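Ticket: bedroom 3, snack tray not restocked properly
Property: Flatville, upper floor
Raised by: Maricruz Villalobos
Status: open 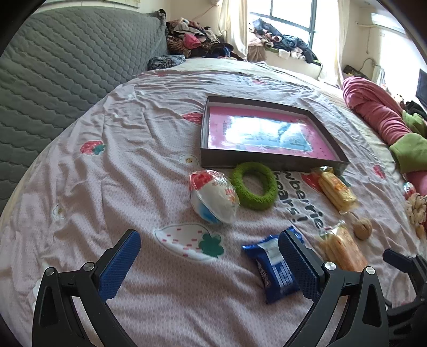
Second complaint about the welcome tray since September, and I'm not convinced by the explanation we got for the first one. Rosales say the tray is filled before handover and that guests must be pulling it apart. Maybe. But a guest who wants a biscuit eats the biscuit. On the pink spotted sheet we've got a wrapped bun, yellow wafers, a packet of pale biscuits and a blue packet, all out on the bed, and the brown tray has a pink card in it and no snacks that I can see. There's a fuzzy green ring next to the bun as well, which isn't on any list I've been given. Please find out what it is and who it belongs to.

Reply, Kiros Degefa, November 8, 2024
Checked with Rosales. They say the snacks go on the bed while the tray is wiped, then back in. The whole job is meant to take 8 minutes. The green thing looks like a hair tie to me but could be a toy. Nobody has claimed it. Suggest we close.

Reply, Maricruz Villalobos
Not closing. If they go back in, why did the guest write to us? And "meant to take" isn't the same as a time on a sheet. I'd like the room sheet, please, with initials.

Reply, Kiros Degefa
Room sheet attached. Bedroom 3 is initialled for linen and bathroom. The tray line is blank — so are the tray lines for the two rooms next door. Rosales think the Lesico form is confusing because the tray comes after the signature box.

Reply, Maricruz Villalobos
That I can believe, more than the guests theory. Still doesn't explain the first complaint, when we were on the old form.

To do:
Move the tray line above the signature box (Kiros)
Ask Vusomley whether the card should stand up or lie flat, as their instructions say both
Green ring to lost property, keep 90 days
Spot check 18 rooms, tray only, without warning Rosales first

Leave this open until I've seen the spot check results.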